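Review: Clorneo hand grippers, open day in Hornley

I went on Sunday to the open day of Fesar, because I wanted to try the Clorneo grippers before our school decides about them. You hold one in each hand and do a small job at a table, and the recording is used later to teach a robot arm. 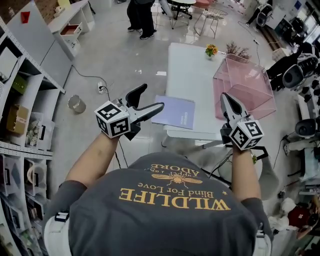 The handle is comfortable and the jaws close smoothly. My problem was the weight. After 5 minutes my wrists were tired, and I am a person who carries boxes at work. The cable also needs attention when you turn.

Baoshan Long led the demonstration and answered all my questions with patience, also the one about price. A pair is 300 dollars to rent for 7 days, and the training is included.
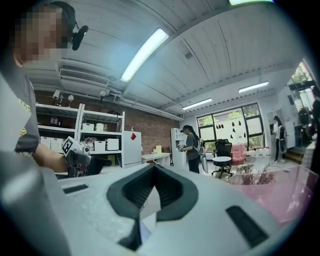
I compared it with the Mohamedi model, which I used last year. That one is lighter, but its jaws had play after more than 40 sessions. I give Clorneo four stars, and would give five with a softer strap.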